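New stools for the hall

The first of the new stools for Dormont hall has come out of its box. We ordered 24 in September to replace the old benches, which had become too heavy for most of us to shift. They are the plain white plastic sort with four screw-in legs, and they are sold as either a stool or a small side table. The total came to 1424 pounds, paid from the Sullis grant.

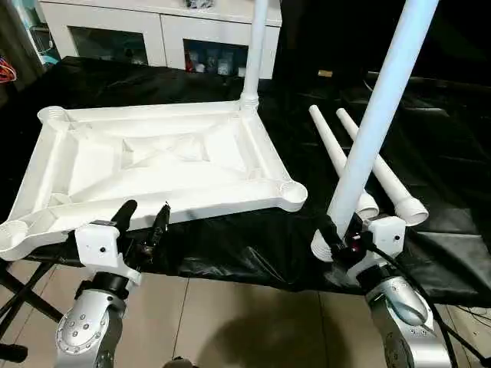 Seat upside down, one leg in, three to go.

Putting one together takes six minutes once you have the knack. Lay the seat with its ribs facing up and you will find a round socket at each corner. Stand the leg straight in the socket before turning it. If it leans, the thread catches on one side and goes tight too early. Back it off and start again, and don't force it.

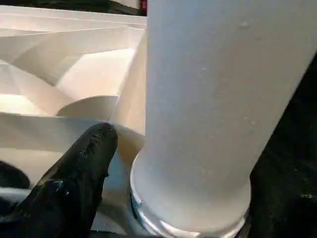 Please put something down on the table before you begin. Bin bags cut open will do, or one of the dust sheets from the Bright Room cupboard. The varnish on those tables was only done last year and it marks easily. Keep any spare legs on the table too, well away from the edge, as they roll.

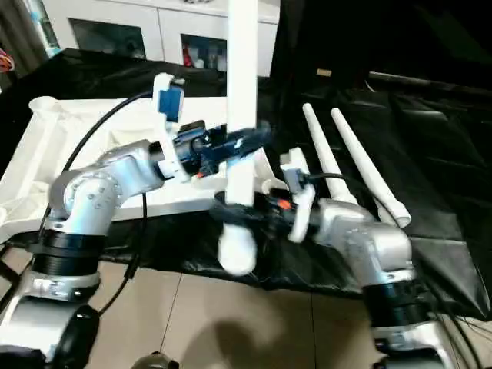
When all four are in, turn the stool over and press on each corner in turn. A slight wobble usually means one leg needs another half turn. Hand tight is enough. The stools will live along the wall by the Plullach Road door, and they should be wiped down after the lunch club with a damp cloth and no bleach.

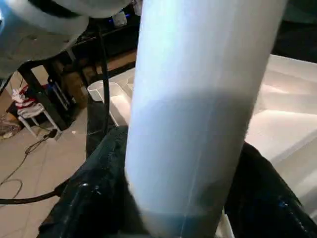
A close view of the white cylinder, with the tiled floor behind.

The rest of the boxes will be opened on 1 October 2023 from 2000 hours, after the hall has been cleared. Anyone with a spare hour is welcome. Give your name to Ruby-Lee Brunton, who also has the list of people wanting one of the old benches.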